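Nivberg Festival Calendar: Data Card

Summary
The Nivberg Festival Calendar lists public holidays, street festivals and seasonal markets for travelers planning trips abroad. The current release contains 279 events in 11 countries. It is maintained by the travel desk at Workville.

Contents
Each record gives the event name, host town, usual month, length in days and a short note on local customs.
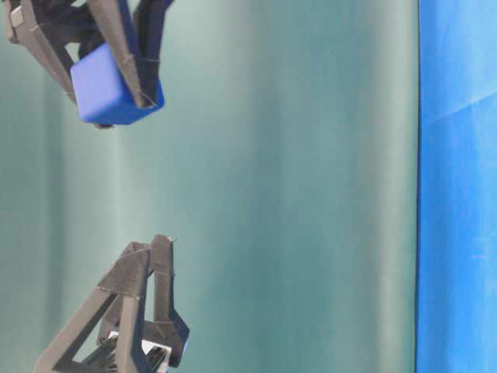 Events that follow a lunar calendar carry the flag "movable" and list the earliest and latest possible month. Multi-day festivals are entered once, under the opening day.

Sources and Review
Entries are drawn from town websites and printed programs. Two editors read each entry before release. Disputed spellings follow local usage.

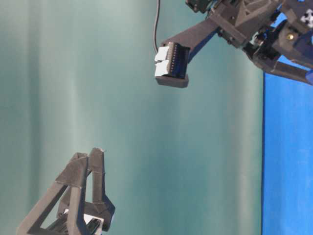
Inês Antunes

Known Limits
Coverage of village festivals is uneven, and four countries have no entries for April. Ticket prices are excluded. Users should confirm dates with the host town before booking.

Updates
Corrections may be sent to Kobina Eshun at the travel desk.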